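Hadon Freestanding Clothes Rack

A rack for people whose hallway chair has been a wardrobe for years. The Hadon takes coats, bags and whatever else came through the door with you, and it does so standing up, so you can finally sit on the chair.

Two sizes, one finish. Flat-packed, with an Allen key you will lose by January.

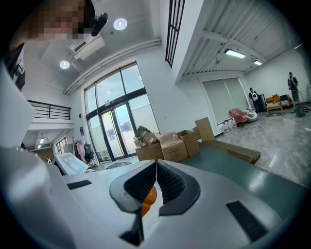
Kumiko Nagano

A pink garment and a black backpack share a rack near the glass doors, a fair picture of how these things get used — one item hung with care, one hung because it was there. Leave a clear path to the door and keep the feet off any rug, or the rack will lean like a guest who wants to go home.

Stock: 1,071 standard, fewer of the wide. Spare feet and rails are sold separately under the Dukolus name. Returns within 30 days, preferably without the coats.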